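Ruteo Hand-Held Gripper Kit - Set-Up Guide
Section 2: Planning and Budgeting Before You Order

Read this section before you fill in the order form. It covers what to count, what to buy from us, what to buy locally, and what to leave for a second order. Set-up of the grippers themselves starts in Section 3.

2.1 Work out how many stations you need

1. Write down the tasks you want recorded and the number of recordings for each one. A first project usually lands between 52 and 100 recordings per task.
2. Decide how many people will record at the same time. One person working with both hands needs one station.
3. Order one pair of grippers per station. Left and right units are sold together and can't be split.
4. Add one spare pair of finger pads per station. Pads wear faster on cardboard and paper goods than on plastic.

Note: Two people can share a station in shifts. They can't share it at the same moment, even if each uses only one gripper.

2.2 Set the budget

5. Enter the station price from your quote on line 1 of the planning sheet. Prices are held until the end of February.
6. Enter cables, power and storage on line 2. Buy these locally if you can. Ours cost more once freight is added.
7. Enter furniture and task objects on line 3. Most sites spend far less here than they plan to.
8. Enter operator hours on line 4. Include training time, 12 hours for each new operator.
9. If the total is over 3000 before line 4, check with your purchasing office. Many sites need a second signature at that level, and the approval can take longer than the delivery.

Caution: Don't order a robot arm on the same purchase request. Arm mounts are chosen after the first recordings have been reviewed, and the Jirnix mount and the Riquelme mount are not interchangeable. Returned mounts carry a restocking fee.

2.3 Check the room

10. Measure the table and the standing room in front of it. The operator should be able to step back one full pace.
11. Find the nearest outlet. If you need a power strip, route it to the side of the table and away from the operator's feet.
12. Look at the lighting at the time of day you plan to record. A glossy floor or tabletop throws back overhead lights, so try a few viewing positions before you buy extra lamps.
13. Leave ordinary furniture where it is. Shelves, cabinets and appliances don't need to be cleared out unless they block the operator's reach.

Caution: Loose cables on the floor are a trip hazard. Tape or cover any cable that crosses the walking area before the first session.

2.4 Choose the task objects

14. Start with things you can replace cheaply at any office supply store. Notebooks, pens and a desk organizer are enough for a full set of pick-and-place tasks.
15. Buy two of anything that bends or creases.
16. Keep the markers on both gripper cubes uncovered. Tall objects placed close to the operator can hide them.

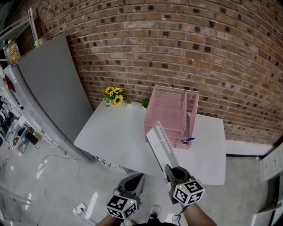 17. Put small decorative items, such as potted plants, toward the back of the table and leave the front open for the work.
18. List every object on the planning sheet with its supplier, so a broken one can be matched later.

2.5 Place the order

19. Send the completed planning sheet to Vesela Ristić at the Nestenham office. Sheets that arrive by noon on Tuesday go into that week's shipment.
20. Check the order confirmation against lines 1 and 2 of your sheet. Changes are free until the shipment is packed.

Note: Spare marker stickers are included with each pair of grippers - you don't need to add them to the order.

Continue to Section 3, Unpacking and Charging.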